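**Clarora development team: server and release notices, 4/2/18**

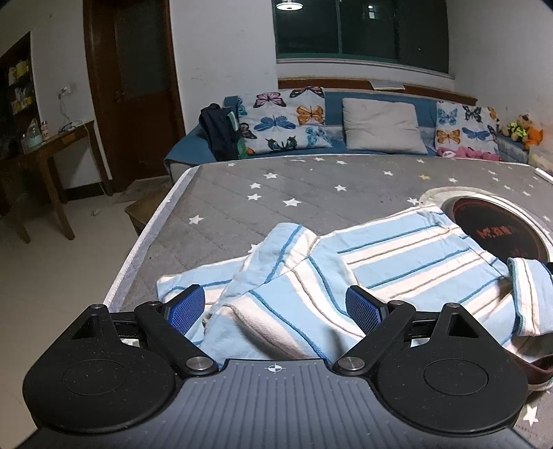
## 1/7

The Clarora team announces that version 2 of the modification is now available to all registered players. The download is 1845 MB. Players who hold the January build must remove it in full before installing. The two versions cannot share a folder.

## 2/7

The map Olmedo has been rebuilt. The river crossing is wider, the northern bridge can now be destroyed, and both sides begin with one supply truck each. Work on the map was led by Kavitha Iyer.

## 3/7

Squad leaders may now place a forward camp only when two members of the squad are within 34 meters. The earlier distance was judged too generous in public matches. Medics keep their present equipment. Engineers lose one mine.

## 4/7

The Brumen server will close for maintenance this evening and will return on the new version. Player records will be carried over. Bans issued under the January rules remain in force, and appeals should be sent to Dimas Chin through the forum.

## 5/7

Known issues: smoke may fail to appear on older graphics cards; the Olmedo loading screen shows the former flag layout; the truck horn can be heard by both teams at any range. Please do not file new reports on these three items. The smoke fault is tracked as ticket 3933.

## 6/7

Tournament captains are reminded that all matches this week will be played on the old version. Saodah Osman will confirm the date of the change to each captain in writing. Teams may practice on either version until then.

## 7/7

Server owners who wish to host the new version must request fresh files, including those already licensed. Requests are handled by Tirta Lumbantobing in the hosting section of the forum. Please state the server name, location and number of slots.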